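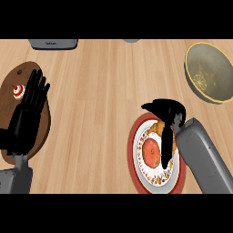
Luuk Dewulf
Recording Secretary, Cletura Street Tenants' Association

Minutes of the regular meeting, Friday, September 1, 2023
Held in the ground floor meeting room, Mertens Building

The meeting opened at 7 p.m. Milan Leemans chaired. A quorum was present.

Minutes of the August meeting

Approved with one correction. The item on bike storage should have read "rear stairwell," not "front stairwell." The secretary will fix the posted copy.

Laundry room

The lease on the washers and dryers with Dusero runs out at the end of the year. The landlord has asked whether tenants want to stay with the same company or change to Cliltano, which has sent a written offer. Milan read out the main terms. Cliltano would replace every machine and take cards as well as coins. Dusero would keep the present machines and swap out only the two dryers on the left wall, which have been slow since spring.

Several members said the price per load mattered more to them than new machines. The Cliltano offer does not state a price per load. Milan will write and ask for one, and will also ask what happens to money left on a card when a tenant moves out. No vote was taken. The item comes back next month.

Hours were discussed again. The posted hours end at 9 p.m. but the door is often left open later, and the apartments next to it can hear the spin cycle. Motion to ask the landlord for a timer on the door lock. Seconded and carried, 27 in favor, 3 against.

Shared kitchen

The kitchen rules were last changed before the new counters went in and parts of them no longer apply. A draft was handed out on paper. The main changes are:

Bookings are for three hours at most, with the sign-up sheet kept on the inside of the door.
Dishes are to be washed and put away by the person who booked, on the same day.
Food left in the refrigerator without a name and date will be thrown out on Monday mornings.
The deposit goes up to $80 for private parties. Regular association meals stay free.
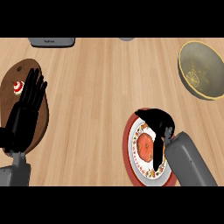 Rosalind asked whether the deposit would also apply to children's birthdays, and said $80 was too much for a family that only wanted the room for an afternoon. Milan answered that the draft makes no exception but that one could be added. After some back and forth the wording was changed so that bookings ending before 5 p.m. pay half. The draft was approved as amended — the secretary will post it next to the sign-up sheet.

A request to buy a second kettle was put off until the budget is reviewed.

Front entrance

The buzzer for the third floor is still not working. The landlord's office says the part has been ordered but gave no delivery date. Members on that floor are asked to keep reporting missed packages in writing, with the date and the name of the carrier. The light over the mailboxes has been fixed.

Other business

The yard sale was put forward as a fall event. Tables would go along the fence as in past years. Anyone who wants one should put a note in the association mailbox.

A member asked for the minutes to be posted sooner. The secretary will aim for one week.

Adjourned at 8:40 p.m.

Draft, to be approved at the next meeting. Send corrections to L. Dewulf, in writing or under the door.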